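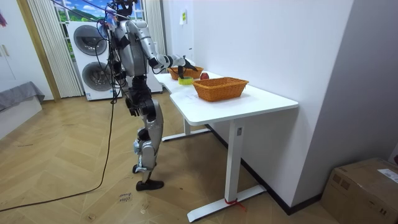 A Morning of Tidying at Desdale

The Desdale workshop opens its doors to visitors twice a year, and the December session drew a mixed group: two retired nurses, a housing manager, a few engineering students and me. We signed in on 15/12/2021, hung up our coats and were told to keep off the parquet once the robot was powered up.

The room is set up to feel like a small apartment. It has a bed or couch under a gray blanket, a stacked washer and dryer, and a white L-shaped desk against a plain wall. Orange wicker baskets sit on the desk, and most of the morning's work was about what goes into them.

Noreen Brennan runs the open days. She gave a short talk before the demonstration and kept it to what we would see. The robot, which the staff call Cirnen, would walk up to the desk, reach over it, and sort small household things. It would do this slowly. Anyone who wanted to see it run should come back in a few years, she said.

Cirnen is silver and black and walks on two legs. Its feet are flat black soles, and it puts them down with some care. The cables are the first thing most visitors ask about. A bundle hangs down its back and a long one trails away over the floor. Obadia Mutiso, who looks after the hardware, said the cable gets moved by hand between runs and that he has tripped on it more often than the robot has.

The task list for the day had 11 items. They were dull on purpose: pick up a roll of tape, move a piece of fruit, put a small black part in the far basket. A person would clear the desk in less than a minute. Cirnen took nearly four for its first full run, with long stops while the arm hung over the tabletop and the gripper lined itself up.

It dropped things twice while we watched. The second time, a student asked whether that counted as a failure. "It counts as a drop," said Sobia Virk, who was keeping the log. "We write it down and put the thing back." Her log for the month stood at 122 runs before we arrived, 48 of them finished without help from a person.

I asked why the arm work is done standing up, when a fixed arm bolted to the desk could do the same sorting. Mutiso said homes have more than one table. Reaching forward also shifts the robot's weight, so each grab is a balance problem as well. He would like to get the reaching and the stepping to happen together more often. At present they mostly take turns.

The housing manager, Teun Willems, had come with a practical question. His tenants are mainly older people living alone, and he wanted to know about laundry. Brennan told him that the washer doors are on the plan for next year and that she would not promise a month. He wrote that down.

After the break we were allowed to choose the order of the items. One of the nurses asked for the tape first, and the gripper came down over the desk while the rest of us leaned in behind the line. The motors are quieter than I expected, about like an electric toothbrush in the next room.

The session ended at noon with coffee and a long discussion of door handles. The next open day is in the spring, and places are booked through the Desdale front office. Wear flat shoes.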